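Home Browse Ask Unanswered Members Sign in

Touch-up paint shows up as darker patches on hallway wall

Print this page | E-mail this to a friend

Posted in: Home & Garden > Walls and Ceilings > Paint, Matching and Touch-ups

hallway_mess
24 Jan 2026

We bought a 1,716 square foot house in Gromgate last July and the sellers left the wall paint in the basement with the room names written on the lids. The hallway is a medium gray. I filled some nail holes and a long scrape from a bed frame, sanded, and touched up with a small brush from the can marked for the hall. When I went to bed it looked perfect. The next morning every spot showed. From straight on I can barely find them, but when I come out of the bathroom and look down the hall there is a whole row of dark blotches.

The can is Muvano interior in eggshell. I stirred it for a few minutes with a stick. I tried a second coat on the worst ones and that made them stand out more. Then I took the lid to Claeys on the main road and they scanned a chip of the wall and mixed me a quart, and that one looks too light next to the old paint but a little too dark next to my patches, if that makes any sense.

Is it the wrong color, the wrong sheen, or am I putting it on wrong? I would like to avoid doing the whole hall, which runs from the front door to the back bedroom and has a lot of trim to cut around. I've already put $200 into this hallway if you count the ladder. The same paint goes around the corner into the stairwell, and I can't reach the top of that.

trimcoat

Most of what you describe is sheen and texture and not color. The fact that it disappears when you stand in front of it and comes back when you look down the wall tells you that. A true color mismatch looks wrong from every direction.

Color and sheen get mixed up all the time. Sheen changes how dark a surface looks. A matte gray and a shinier gray from the same formula will look like two different colors depending on where the light is, and the side of an object that faces the light will always read paler than the side that doesn't.
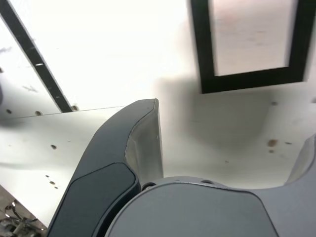 Charcoal gray with a matte finish, and a paler gray face catching the light.

On your wall there are probably three things going on. The first is that filler soaks up paint differently than the painted wall around it. The binder gets pulled in, and what stays on the surface dries flatter. Prime each patch with a thin coat of drywall primer before the color goes on. I use Brerine but any decent one will do.

The second is the brush. The original wall was almost certainly rolled, and a roller leaves a light stipple. Brush marks are smooth or streaky and they reflect light another way. Put the touch-up on with a mini roller with the same nap that was used on the wall, or dab it on with a small piece of foam if the spot is tiny.

The third is the stirring. A can that has been sitting for a couple of years has the flattening agents packed down at the bottom. A few minutes with a stick doesn't bring it all back. Scrape the bottom with the stick, pour half into a clean bucket, stir both, and pour back and forth several times. If there are lumps or skin, strain it. If it smells sour, throw it out.

Do all three and try it on one spot in the least visible part of the hall. Let it dry for a full day before you judge it. Keep the area small. People feather way out onto the good wall hoping to blend it, and with eggshell all that does is make a bigger spot.

Now the bad news. Eggshell doesn't touch up well even when you do it right. Flat does, which is why builders like it. If your test spot still shows after a day you are going to be painting that wall from corner to corner.

These come up a lot, so here is one more.
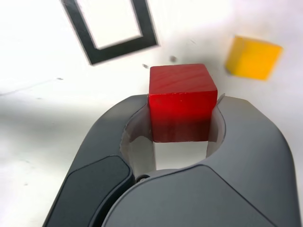
Can I put flat paint over eggshell without sanding the wall first?

Generally you can, as long as the wall is clean and the old paint is sound. Wash it, rinse it, and let it dry. Sanding is for glossier finishes like semi-gloss, or for a wall with drips and rough spots you want gone.

If you do go corner to corner, you only need to paint the wall that has the patches. Two walls that meet at an inside corner get different light, so a slight difference between them is hard to see. Stop at the corner with a clean line. Use the new quart only if there is enough in it for the entire wall. If you have to buy more, pour everything together into one bucket before you start.

benny_on_maple

paint the whole thing. I messed around with touch ups in my den for two weekends and then painted it in one afternoon. should have started there. also LED bulbs make it worse, we had the bright 100 watt equivalent kind in the hall and when I put in softer ones half the spots went away

gray_primer_club

I agree with most of what trimcoat wrote but I would add a few things about the match from the store.

A wall that has been up for years is not the color it was when it was new. It picks up dust, cooking film and hand oil, and depending on the paint it can fade or yellow a little. So the paint in your basement, which has been in the dark the entire time, may be closer to the original color than the wall is. That could explain why you ended up with three slightly different grays. Wash the wall before you judge any of them. Use warm water with a small amount of dish soap, then plain water. Go lightly around the patches – fresh paint needs a few weeks before it can take scrubbing.

The scan also depends on the chip. If it was dirty, or small, or had a bit of primer or drywall paper showing at the edge, the reading will be off. Cut a piece about the size of a quarter from behind a switch plate or inside a closet, where nobody touches the wall. Ask the counter to put a dab of the mix on the chip and dry it with the hair dryer they keep for this. Any store will do it if you ask.

Look at your samples where they are going to be. A hallway has very little daylight and what it does get comes from one end. I paint a piece of poster board, leave a white border around it, and tape it up in several places over a day or two.

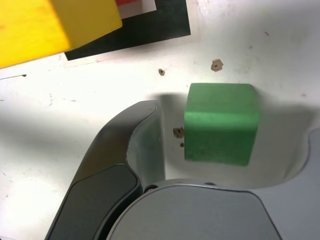
Check it in the morning, then at night with the lights on, and once from the far end of the hall, at the angle where you noticed the problem in the first place. Medium grays are touchy. They have some blue or green or purple in them and you won't see which until there is another gray next to it.

For the stairwell, don't worry about reaching the top yet. If you end up repainting, the outside corner where the hall turns is a fair place to stop. It won't be as well hidden as an inside corner but nobody will notice if the color is close. Tape the corner, run a bead of the old color along the tape edge, let it dry, and then roll the new color. You get a sharp line that way. Pull the tape while the last coat is still a bit soft.

Amounts: a quart will not cover a long hallway wall twice. I would get 2 gallons if you plan on doing both sides and the stairwell later, and have them shaken again on the day you start. Write the date and the formula on the lid. Keep a little in a glass jar filled close to the top, which stores better than a big can with an inch of paint left in it.

hallway_mess

Thanks. I went ahead and washed a section and the wall came up noticeably lighter, so the quart from Claeys is now closer than the old can. I primed two of the patches and will try the mini roller tomorrow. If it still shows I'll do the bathroom side corner to corner and leave the stairwell for summer. Changing the bulbs too.

Is there any trick for getting behind the thermostat, or do I just cut in around it?

trimcoat

Take the cover off if it snaps off, and tape over the base. Turn the power off to it first. Cutting in around it leaves a ring of old paint that you'll see the day you replace the thermostat with a smaller one.

Print this page | E-mail this to a friend

Tagged: eggshell, touch-up, color matching, hallways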